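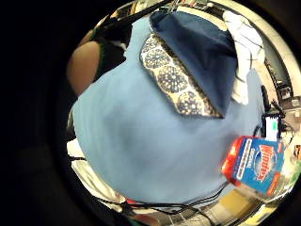 Gripper view close to the cloth: light blue cloth, a patterned strip running across it, navy fabric alongside. The Windex package is at lower right.

Open afternoon at the Merkula workshop, April

Merkula opened its doors for an afternoon in April, and nearly 20 visitors came through between 1 p.m. and closing. The subject was household handling: picking up bottles, moving cloth, folding things over and putting them back. Most of the work takes place at one table near the kitchen, so groups went in a few at a time and the rest waited with coffee.

The project is called Vakia. It collects recordings of people doing ordinary chores by hand, and the recordings are used later to train robot arms. The count on the morning of the visit was 3,792 recordings, with cloth making up the largest share. Bottles come second. The team would like more of both before summer.

Two kinds of equipment were in use. One is a hand-held gripper with a fisheye lens, which records close to the material and picks up a wide slice of the room with it. The other is the Pandey kit, a set of brackets and small boards worn on the hand and strapped at the wrist. The kit takes longer to put on. Visitors who tried it said the cable was the main thing to get used to.

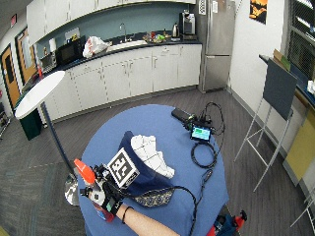 The kit in use, with the hand around a bottle that has an orange-red cap. The square marker on top is black and white; the small screen at the back of the table belongs to the electronics module.

Cloth got most of the questions. Several people asked why so much time goes into fabric when bottles and boxes look like the more useful job. The answer from the team was that a bottle keeps its shape and a cloth does not, and that a house is full of cloth. A program that does well with one kind of fabric may do badly with the next — quilted pieces in particular have been slow going.

A session normally lasts 47 minutes, including setup. The ones on the open afternoon were cut short so that each group could see a complete run and then ask about it. Recordings from the day are kept apart from the main set.

Bundar, which shares the building, showed its sorting software on a laptop down the hall. That talk ran twice and both were full.

The next open afternoon is planned for the fall. Groups will be kept small again, and sign-up will be at the front desk. Parking is behind the building, 2 hours maximum.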